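Incident Notes from the Packing Cell: An Undetected Missed Grasp

Posted in September by Man-lok Shih

I maintain this blog as a personal record of work on the two-arm packing cell at Wirkia. The views set out in it are my own, although Ottavio Bassi has read this entry and corrected two points in it. The subject is a fault that first appeared during the bagging of folded shirts, and that led us to suspend unattended running until the cause had been established.

The task is simple to state. One arm holds down the edge of a clear bag while the other works the opposite side, so that the bag can be closed over the folded garment and moved to the back of the table. The table is covered with a patterned cloth. We adopted the cloth in the spring, after the bare surface had proved too slippery for thin film, and it has generally served us well. I mention it at this stage because it has a part in what follows.

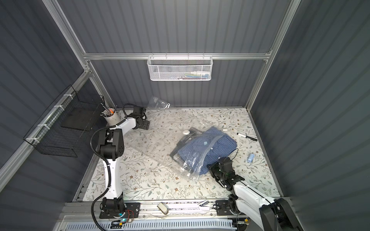

The fault occurred shortly after 3:40 in the afternoon. The controller reported that the right gripper had closed on the edge of a bag and that the grasp was secure. The gripper had in fact closed on a fold of the cloth, with a very small amount of film caught in it. The arm then began its lift. The cloth rose with it, the shirt slid toward the left arm, and the left arm, which was following its own planned path, continued to move.

Dennis Swai was at the station and pressed the emergency stop. The two arms came to rest with a gap of 15 mm between the left wrist and the right forearm. There was no contact between the arms and no person was inside the enclosure. One bag was torn. I nevertheless recorded the event in the same category as a collision, on the grounds that the outcome depended on a person being present and attentive. Ataahua McAlister, who keeps the safety register, agreed with that classification.

Two separate failures had to be explained. The first was the false report of a secure grasp. The second was the absence of any automatic stop once the lift had gone wrong.

With regard to the first, the grasp check relied on finger position alone. If the fingers stopped before reaching the fully closed position, the software concluded that something was between them. That rule was written for the Darkarach trays, which are rigid and of known thickness. A folded layer of cloth satisfies it just as well as the doubled edge of a bag does. The wrist camera was supposed to provide a second opinion, but its result was being treated as advisory. It could lower the confidence score. It could not prevent the lift.

We then examined why the camera result had been weak in the first place. Majdi Abu Hammour went through the stored wrist images from 80 earlier attempts and marked the visible film edge in each by hand. His work was slow and very useful. In 30 of the 80, the edge that the software had selected was not the edge of the film. It had chosen a bright crease, or a line in the printed pattern seen through the plastic. 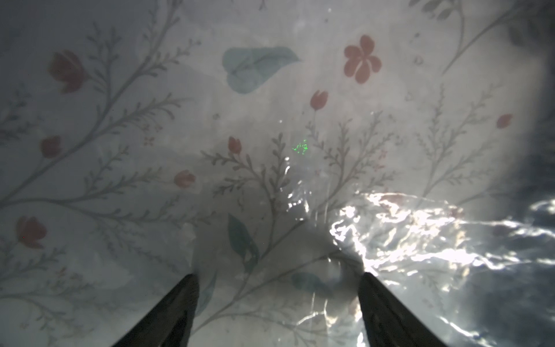 Clear film gives a vision system very little to hold on to. It takes on the appearance of whatever lies under it, and the strongest signal it returns is often glare, which moves when the wrist moves. Our edge finder had been tuned on a plain gray mat at the Pilenholm site, where a bright line was nearly always a real edge. The same settings were carried over to the new surface without a fresh test. I approved that transfer, and the error was mine.

The second failure was more serious in my view. Each arm had a force limit, and neither limit was reached. Cloth is light and it yields, so the right arm felt almost no additional load as it lifted. The left arm was not touching anything at all. The shared collision model assumed that both arms were where the plan said they would be, and it was correct in that assumption until the right arm began a recovery motion. That motion had been added later and was never entered in the model. It therefore ran as though the other arm did not exist.

I had read the recovery routine more than once without seeing this. Ottavio found it by comparing the joint logs with the planned path and asking why the two separated 2,199 ms after the lift command. The answer was that the routine had started at that moment.

The following changes are now in place.

A grasp on film requires agreement between finger position and the wrist camera. If the two disagree, the fingers open and the arm backs away at reduced speed.

The camera takes a second view from a slightly different angle before the lift. A bright line that shifts too far between the two views is rejected as glare.

Recovery motions pass through the same collision check as planned motions. Where no clear path is found, both arms stop and wait for the operator.

The cloth is to be clamped along its front and back edges. Dennis has made a first set of clamps. They hold well at the front and poorly at the back, and he is making another set.

We considered returning to a plain surface altogether. Majdi was in favor of this and I was inclined to agree with him. The customer's benches at Bellini are not plain, however, and a cell that functions only over a gray mat would have to be tested again on delivery. For the present the patterned cloth remains – with an operator at the stop button for every cycle.

One matter is still open. The second camera view adds time to each bag, and on heavily wrinkled film it sometimes rejects a true edge. Majdi has proposed moving the lamp to one side and repeating his marking exercise on a new set of images. Ataahua has asked that unattended running remain suspended until those results have been reviewed, and I have signed the hold on that basis. The torn bag has been kept with the log.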